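Residency Diary, May
The Sisodia House Program for Local History, Tarnmont

The reading room opened at nine, and the first hour was given to the parish account books, which have now been transferred from the Losier deposit in full. The transfer comprised 942 loose sheets and two bound volumes. The bound volumes are in fair order. The loose sheets had been tied with kitchen string at some point in the last century and will need to be flattened before anyone can read the inner columns.
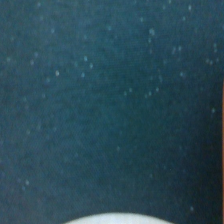 Tyson Dhillon

My assignment for the month is the history of the Flemis ferry, which carried passengers and livestock across the lower river until the road bridge was built. The program has asked for a chapter of 10 pages. I had expected to write chiefly on the ferrymen, but the accounts say very little about them. They record tolls, rope, tar and the repair of the landing, and they record these with great patience.

At eleven I met with Trilok Katiyar, who is editing the volume. He holds that the chapter should begin with the dispute over the Sunday toll, and I hold that it should begin with the landing itself, as the dispute makes no sense to a reader who does not know how narrow the approach was. We agreed to leave the matter until a full draft exists. He also asked that all sums be given as written in the ledgers, without conversion to present values — a rule I support. 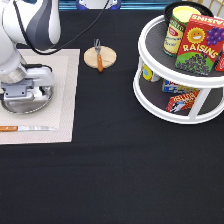
The ferry suppers occupied the afternoon. These were held each spring at the expense of the toll fund, and one entry puts the attendance at about 600, a figure I am inclined to doubt. The clerk's lists of what was borrowed for the tables are more convincing. He wrote down cloths, benches and serving dishes by household, and noted which were returned damaged. A setting as plain as a round silver plate on a beige woven mat would have received its own line in his hand, with the lender's name beside it. Several of those surnames appear again in the toll dispute, and I have started a separate index for them.

The second bound volume was returned to the cabinet at a quarter to five. Its final pages are in a different hand and concern the sale of the boat. Tomorrow I shall copy out the sale entries and write to the county office for the survey of the east bank.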